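The Heron on Slaoui Street

The shop on Slaoui Street sold lamps mostly, and a few carved things that came in whenever a certain van happened to pass through, and it was there, in November, with the rain coming sideways and her umbrella already inside out, that she first saw the heron. It stood in the window between two brass candlesticks, a tall thin bird of dark wood with one foot drawn up, and it looked so thoroughly fed up with the weather that she laughed out loud on the sidewalk, all by herself.

She went in to get dry, or so she told herself. The shopkeeper, a round and unhurried man in a cardigan, let her drip on his mat for a good long while before he said a word.

"It's from Flivar," he said at last. "They carve them from the old jetty posts up there. Five winters that one has stood with me."

"And no one wanted it?"

"Oh, plenty of people wanted it. They wanted it with both feet down."

She thought of her grandmother, who had kept a carved duck on the kitchen sill in Rulter and used to say good morning to it before she said it to anybody else (and more kindly, too, if the coffee was late). The duck had gone to a cousin, the way things do. She hadn't known until that moment that she still minded.

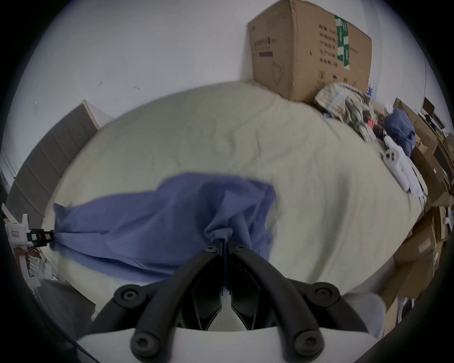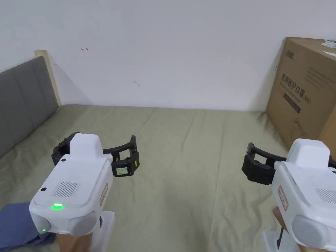 "How much is he?" she asked, and noticed she had said he.

The shopkeeper named a price, and she must have made a face, because he took off his glasses and rubbed them on his cardigan and named another, a good deal smaller. Then he went in the back and was gone so long that she began to read the labels on the lampshades. When he came out he had a length of old curtain over his arm, and he wrapped the bird up in it, beak and all, as carefully as if it were going to sea.

The bus to Tristik was crowded and smelled of wet coats. She held the heron upright on her lap for seven stops, with his head poking out of the curtain by then, and a little boy across the aisle stared at him the whole way without blinking.

"Does he bite?" the boy asked, when his mother was looking out the window.

"Only on Slaoui Street," she said. "He's much happier now."

At home she tried him on the bookcase, and then by the stove, and then, though the sill was really too narrow and she had to move the salt and the African violet, she stood him in the kitchen window where he could look down at the canal. It was still raining. She put the kettle on and said good evening to him, a bit shyly, and went to find something dry to wear.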